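I caught Niamh Breathnach on her day off from Griltongate, and she talked for an hour straight about giving up her car. "I thought I'd last a week," she said, laughing. That was December, and she's still on the bus!

Her route into Trivholm takes three transfers if the timing goes wrong, and it often does. 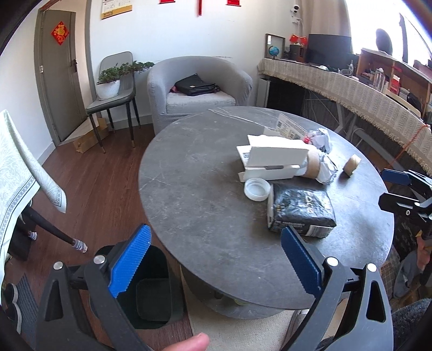
A bag and a white lid on the round table.

I asked what she misses. "Groceries — I used to buy for the whole month." Now she shops four times a week and carries less. She sold the car for $2,233 and spent part of it on good boots. "Best thing I bought all year," she told me.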